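22/01/2021

The owner of the Benlow bakery in Tarnton has sold bread from the same shop for 11 years, and until last spring she had never mailed a loaf to anyone. Now she ships to three states. We spoke by phone after her morning bake, with the mixer still running somewhere behind her.

"I thought mail order was for cookies and fruitcake," she said. "Bread goes stale. That was my whole opinion on it."

The shop closed its doors to walk-in customers for most of the spring. She had 700 pounds of rye flour in the back and a standing order from a restaurant in Plallport that had stopped answering the phone. A former customer who had moved away asked if she would send two loaves of the dark rye, and offered to pay the postage whatever it came to.

"The postage was more than the bread," she said. "I told her so. She ordered again two weeks later."

Rye holds up better than wheat, and the dark loaf is dense enough to travel. She tried wrapping it in plastic first and got complaints about a soft crust. Waxed paper inside a plain box worked better, as long as the bread had cooled overnight. She bakes for mail on one day and packs the next morning, before the counter opens.

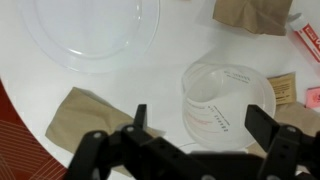
Did she change the recipe for the loaves that go in the mail? She adds a little more water and bakes them longer, and the shop loaves have stayed the same.

The starter is older than the business. She calls it Hoani, after the street where she rented her first apartment, and she feeds it twice a day. "People want to buy some of it," she said. "I give it away if they come in with a jar. I won't mail it. I did that once and the lid came off."

By August she was sending out 40 boxes a week. The post office asked her to come in the side door – the line behind her had become a problem – and she bought a label printer, which she describes as the best money she spent all year. Her total for last year was 802 boxes. She had hoped for 2000 when things were going fast, then orders dropped in the fall and she stopped guessing.

The restaurant in Plallport has since reopened for takeout and buys half of what it used to. She has kept her one full-time baker and has not replaced the part-timer who left in the summer.

I asked if she would keep the mail orders once the shop was busy again.

"The rye, yes," she said. "I tried the rolls and they came out of the box like rocks. I'm not doing rolls again."

The bakery takes mail orders by phone in the afternoon, after the bread is out.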